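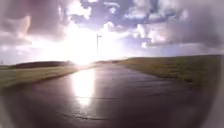
Monday, 7:10 a.m.

Route review for the Conimard delivery vehicle, Flardale section. The review was conducted on foot, outbound and return, before the first scheduled run. The operating rules require the reviewer to keep a written diary in addition to the standard form, and this entry is made under that rule.

The surface was wet for the full length of the path. Standing water was thin and did not cover the joints. The sun was low and directly ahead on the outbound leg, and its reflection on the pavement was strong enough that I had difficulty judging the edge of the grass on the left side. Section 4 of the Rernemard operating rules treats rain and low sun as separate conditions, each with its own speed limit. It does not say what applies when both are present. I have taken the lower of the two limits and entered it on the route card. The omission should be corrected in the next revision, and I have written to the standards office at Mellor to that effect.

7:45 a.m.

The vehicle was inspected at the shed before release. Lens covers were wiped with the approved cloth and checked under the hand lamp. Tire pressure, brake response and the stop button were in order. The stop button was pressed three times, twice by the operator and once by me, and the vehicle halted each time. The operator had left the page for sensor cleaning blank on the two previous shifts. I reminded the crew that a blank page is to be read as work not done, and that signing for an earlier shift from memory is not permitted under any circumstances.

8:20 a.m.

First run, with attendant walking behind at the required distance. The vehicle slowed without instruction at marker 29 and again a short distance past it. The log gives the cause as reduced confidence in the forward view. On both occasions it resumed after the attendant confirmed a clear path by radio. This is the behavior the rules ask for. The attendant, however, gave the second confirmation while still walking forward, and the wording of Section 6 is plain: the attendant shall stop, look and then confirm. I raised this on return. It was accepted without argument.

One further point on Section 6. The attendant is asked to confirm that the path is clear "to the limit of sight." On a morning with glare of this kind, the limit of sight is short, and small dark objects at the far end cannot be named with any certainty. A fixed distance would serve better. I have proposed 70 feet, to be measured from the front bumper.

11:30 a.m.

Reviewed the stop reports for the season to date. There are 197 on file, and the forms are generally legible. Weather is recorded on nearly all of them, but the position of the sun on very few. The form has no box for it — the crews who did record it wrote in the margin. I have asked Mellor whether a box can be added before the new forms are printed in December.

2:15 p.m.

Second run, cloud heavier, glare much reduced. No stops. The morning speed limit was kept in force, as the route card may be changed only once in a working day, and the crew observed it throughout. There was some impatience over this. I explained that the rule exists to keep two crews from working to two different cards, and that a slow afternoon is an acceptable cost.

4:00 p.m.

Items carried forward: reply from Mellor on combined conditions; replacement cloths for the Flardale shed, of which one packet remains; refresher session on Section 6 for both crews; joint near marker 29 to be looked at again once the surface is dry. Route card signed and posted. Copy sent to Rernemard with the morning form attached.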